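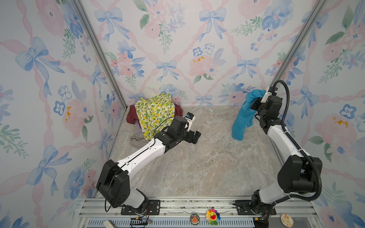
So the laundry project has eaten my February, and I regret very little of it. When I started I figured the hard part of teaching a pair of arms to deal with clothes would be the training. Nope! The hard part is making enough good examples, one after another, without getting lazy on the ones after lunch.

We're at 3,890 saved episodes as of this morning. Lotte Dekker and I split the driving, usually 200 a day between us when the joints behave, and each one goes into a folder with a short text label saying what was being picked up and where it was meant to go. We named the cell Zarnley (long story, involves a bus stop) and the dataset is called Yap, so our chat messages read like complete nonsense to anybody else.

The thing I keep relearning is that cloth never gives you the same start twice, and that's exactly what you want in the data. For the first couple of weeks I was tidying the clothes before every episode, putting the heap back just so, and the policy we trained on that was hopeless the minute a sleeve went somewhere new. Now I toss things in and live with whatever I get. Lotte is much better at this than me. I still catch myself straightening a hem.

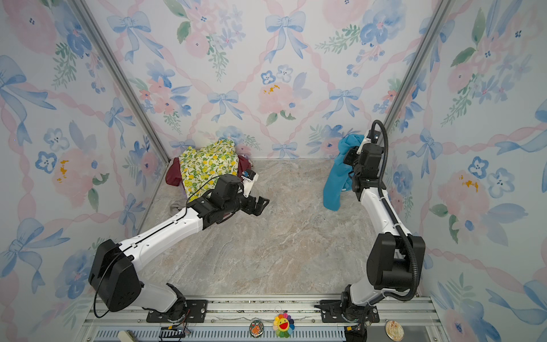
Turquoise cloth up in the right gripper, lemons still on the heap.

The lemon print has become my favorite thing to train on, by the way. A busy pattern on a busy pile with flowery walls behind it sounds like a terrible idea, and our early models agreed, but I'd much sooner find that out now. Plain cloth was getting too easy to find. Grabbing only one layer is another matter, and we still throw out a fair number of episodes where two pieces came up together. I used to keep those if the ending looked fine. Don't do that! The model picks up the double grab as if it were a technique.

We also changed how we score them. It used to be good or bad, and now there are 6 tags, including one for "hesitated", which I earn a lot. Last night I went back through 160 old episodes with the new tags and it took nearly as long as recording them. I had a podcast on and I couldn't tell you a word of it.

Next up is getting both arms to hold the same piece, one corner each, and shaking it out. I've tried it by hand on the controllers a few times and it's fiddly, so expect some grumbling in the next post.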